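Chapter 4: Making the Bed
March
Javiera Herrera

I learned to make a bed from my grandmother, who ran a boarding house in Vergara with 19 beds in it and a temper that got shorter with each one. She'd flick the sheet out, it would float down more or less where she wanted it, and she'd be on to the next room while I was still hunting for the corner with the label on it. I was nine. I thought everyone's bed looked like that!

Then I moved into student housing and found out otherwise. My roommate at Stiritow slept in a sort of nest for the whole first term (she was very happy in it, I should say) and I turned into the kind of person who straightened other people's blankets on the way past. I've calmed down a bit. But I still think the bed is the right place to begin the bedroom unit, and so Chapter 4 starts here and the closet has to wait until Chapter 5.

A bed is the biggest piece of cloth-handling most of us do in a day. You're working with layers that don't want to stay put, on a surface you can usually only reach from one or two sides, and each layer hides the one under it. If your fitted sheet is twisted, the blanket will tell on you by lunchtime. So in this chapter we go from the mattress up, and you'll practise each layer on its own before you put them together.

A few words you'll need first. The fitted sheet is the one that grips the mattress. The top sheet, if you use one, lies loose above it, and plenty of households have given it up altogether (my grandmother would have had something to say). The blanket or quilt goes over that. The drop is whatever hangs down past the mattress at the side, and the head edge is the edge of the blanket nearest the pillows. I'll be going on about the head edge a lot, so get friendly with it.

Why the head edge? It's the line your eye goes to when you walk in. You can have wrinkles all through the middle and the bed will still look made if that one edge runs straight across below the pillows. The reverse is true as well, and I've spent ages smoothing the middle of a quilt only to step back and find the top running downhill.

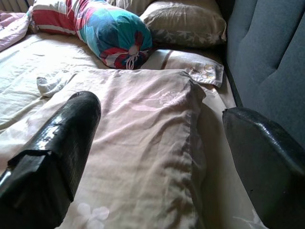 Figure 4.1 A blanket with its head edge nearly level. Look at the right side and the upper right corner before you read on.

The head edge in Figure 4.1 is in decent shape, and I'd leave it alone. The right side is where I'd spend my time. The folds are tighter there than across the middle, the edge wanders on its way down, and the top corner has folded over into a bulge. Notice the seam running along that side, too. A seam is a gift! Your eye can follow it the whole way down, and if you lay the seam straight, the cloth beside it mostly comes along.

My order for a blanket like this one goes corner, side, middle. Lift the corner right up off the bed, unfold it and set it down again. Don't try to pat a bulge flat, you'll only push it somewhere else. Next, take hold of the side in two places, as far apart as your arms will comfortably go, and give it a gentle pull outward. Leave the middle for last, and sweep it with a flat hand from the centre toward the edges. The soft wrinkles usually go on the first or second pass.

Patterned blankets deserve a mention. A flower print is forgiving about small creases, but a big motif near the border will show up a crooked blanket faster than a plain colour does. Pick one flower and check it against the mattress edge.

You'll want a bed for the activities, obviously, plus a blanket with at least one visible seam. The Prerix practice throws in the class kit are fine if you're working at a table, though they're slippery and I grumble about them every year. Set a timer for 50 seconds on your first try and don't worry if you run over. I did, badly, with 24 students watching.

4.1 Starting with the fitted sheet

Take everything off. Yes, the pillows too. Put them on a chair and find the corner with the label, if your sheet still has one.

Sullance Home Skills Series. Text © Javiera Herrera. Questions about classroom copies: write to the Sullance schools desk. Back to top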